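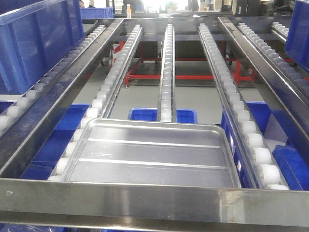

What Happened When We Visited the Robots at Zeltden

Have you ever wondered how a cookie gets from a baking oven to a box without anyone carrying it? We did! So we went to the open day at the Zeltden factory on June 28, 2025, to find out. (Wear closed shoes if you ever go to one of these. Somebody in our group wore sandals and had to borrow a pair of boots that were far too big.)

Zeltden doesn't bake anything itself. The people who work there build and test machines that move things, and then bakeries and kitchens use those machines. On open days they switch a lot of them on and let visitors get close, behind a yellow line.

First stop: the roller rack

The first thing they showed us doesn't even have a plug. It's called a gravity roller rack, and it works a bit like a playground slide covered in little wheels.

Think about pushing a heavy box across a carpet. Hard work! The carpet grabs at the bottom of the box, and that grabbing is called friction. Now think about putting the same box on a skateboard. One small push and away it goes. The wheels turn, so there is much less rubbing.

A roller rack has rows and rows of small wheels set close together in long metal tracks. If one end of a track is a tiny bit higher than the other, gravity does the pushing. You set a tray down at the high end, let go, and it rolls to the low end all by itself. No motor, no battery, no switch.

Why are the wheels so close together? If the gaps were big, the edge of a tray could dip down between two wheels and get stuck. With small gaps there is always another wheel ready to hold it up.

Then the robot arm

The next machine was the one everybody had been waiting for. It's a robot arm named Fukuvham, and its job is lifting trays. It can bend at the shoulder, the elbow and the wrist, much like you can, but its wrist spins all the way around, which made us all try to do the same. (You can't. Please don't hurt yourself.)

Robots like Fukuvham are very good at doing the same thing in the same place, over and over. On a test day it lifts 900 trays! It's not so good at surprises. If a tray is crooked, the arm might miss it. A roller rack is a big help there, because the tracks guide each tray to the same stopping spot every time, and the arm knows where to reach.

We asked how long it took to teach the arm its job. The answer was about 18 days, and a lot of that was fixing mistakes. In March it kept putting trays down upside down, and it took the engineers a whole morning to find the one wrong number in its program.

Try it at home

You can make your own roller track. You will need:

40 round pencils or drinking straws, all the same thickness
A baking tray or a flat box lid
Two books
A long piece of stiff cardboard

Put one end of the cardboard on the books to make a gentle ramp. Set the tray at the top and let go. Did it slide, or did it stay put? Next, lay the pencils side by side across the ramp, with a little space between them, and try again. The pencils will roll away at the bottom, so have a friend ready to catch them. Then see what happens with one book, and with three.

Words to know

Friction: the rubbing between two things that slows them down.
Gravity: the pull that brings things down toward the ground.
Program: the list of instructions a robot follows.
Engineer: a person who designs machines and works out how to fix them.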